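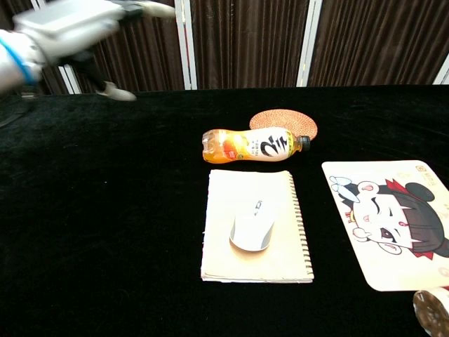
Mhairi Cowie wrote to me after the May post to argue that I had the cause of nap shading backwards. In her view the two panels of a velvet curtain look like different colors only when the dye lots differ, and checking the pile direction is a waste of an afternoon.

I have now spent the afternoon. Dye lots do matter, but the effect she describes on her own curtains can be reproduced with a single length of cloth. I cut two pieces from the same 508 gram bolt of Tutura cotton velvet, turned one of them end for end, and hung both from the same rail. The piece with the pile running down looked a clear step paler. The piece with the pile running up looked deeper, closer to the color on the sample card. Swapping their positions on the rail made no difference. Turning the first piece around made them match.

The explanation is ordinary. Pile leans. When it leans away from you, you see the sides of the fibers, which reflect more light. When it leans toward you, you see the cut ends and the shadow between them. A curtain is viewed mostly from slightly above the middle, so the direction shows over nearly the full drop.

To find the direction, lay the cloth flat and run a hand along the selvage. One way is smooth, the other drags. Mark the smooth direction with a chalk arrow on the back of every piece before cutting anything, including the offcuts. I skipped the offcuts once and ended up with four tiebacks in two shades.

Pattern layout costs cloth. With all the pieces running one way on my last pair, I needed 27 inches more than the Stindola calculator gave me. It has a box for pattern repeat but nothing for nap, so I now enter a false repeat and check the result on paper.

Pressing is the other place people lose the finish. I use a needle board from Gillies, face down, with steam and no weight on the iron. A spare piece of the same velvet, pile to pile, is nearly as good for seams. For hems over 70 inches I baste every edge by hand first – the two layers creep against each other under the foot, and pins leave marks that do not always steam out. A walking foot helps. The Hakico one I bought is noisy and slightly too wide for my machine's needle plate, but the creep on a full-width hem dropped to something I can ease in.

Mhairi's dye lot question is still open for her own pair. I have asked her to unhook one panel, turn it upside down and hold it next to the other in daylight.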